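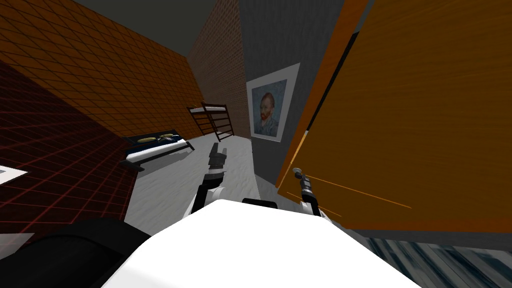 Progress report to the Ezeani programme, October
By Ildikó Hajdu, Skamdale

3 comments | 11 shares

We have passed 4,000 saved examples! When we wrote to you in the spring we had a handful of runs that we were shy of showing anyone, and now there is a proper collection, with over 800 of those examples gathered in bedrooms alone. I'm delighted with where we've got to, and I'll try to be fair about the bits that are still a mess.

For anyone new to the reading list, the work is all in simulation at this stage. A person sits at a desk in our office, steers a simulated two-armed robot through a household job, and the computer saves everything the robot sees and does. Each saved run is one example, and the learning system (we call it Humamow, and I'm sorry, the name has stuck) is trained on the lot.

Rooms

The bedrooms have been the big push since the last report. We began with plain boxes, grey walls and one bed, and Humamow got very good at plain boxes. So Tamás Fodor rebuilt the room maker over the summer and it now mixes wall finishes, floors, beds and pictures quite freely. You get brick next to plain paint, bunk frames in the same room as low beds, a Van Gogh self-portrait on the wall. Some of the colour choices would make a decorator weep, but the variety is doing its job. We now have 47 room layouts in use and the next batch is half drawn.

Large flat surfaces close to the robot have been the hardest thing to work beside, for the people steering as much as for the system. A big wooden panel takes up a lot of the view and it's very easy to bring a gripper in too near to it. We used to throw those runs away. Tamás argued that we should keep them as long as the job got finished, and he was right - Humamow started leaving itself more space within a fortnight of training on them. I had been against it, so that's one to him.

Steering

Our people are getting quicker and, better still, smoother. The old habit was to move one arm, stop, think, then move the other. We changed the hand controls in July so that both arms could be brought forward together without the body drifting, and the jerky pauses mostly went away. Two new starters learned on these controls from day one and their runs are lovely to watch.

The tilt problem is still with us. When the robot leans, its view of the room leans too, and new people tend to correct for it by turning the whole body. We've added a short practice session just for this. It helps, but I'd like something better, and we are trying out a small level marker on the operator's screen (it isn't recorded, so Humamow never gets to rely on it).

Checking

Every example is watched back by someone who didn't steer it. This is slow and I won't pretend everyone loves it, but it caught a nasty fault in August, when a gripper was being saved as closed while it was plainly open on screen. We lost nearly a week's work to that. The affected runs have been marked and taken out of training, and the recorder now compares the two values before it lets anyone save.

Where we are behind

Kitchens. We promised you a first set by now and we don't have it. Drawers and cupboard doors behave oddly in the simulator, sticking and then flying open, and gathering examples on top of that would only teach bad habits. The team at Taralwood have lent us their door hinges - the simulated sort - and the early tests look good. I expect a small kitchen set before the next report.

Written instructions are patchy as well. Each example is meant to carry a plain sentence saying what the robot was asked to do, and the early ones say things like "bed job again". We're going back through them in the quieter afternoons.

Money and time

Spending is in line with the plan apart from computer storage, where we've gone over because the recordings are longer than we guessed. I've moved some of the unused travel money across to cover it, as agreed on our last call. We aren't asking for more.

Next

Finish the bedroom sentences, get the kitchens moving, and run version 2 of the training on the whole collection. Tamás wants to hold back a few layouts that Humamow has never met, so we can see how it copes in a strange room. I can't wait to see that one.

Questions to Ildikó at the Skamdale office, mornings are best.

Contact | © Skamdale | Back to top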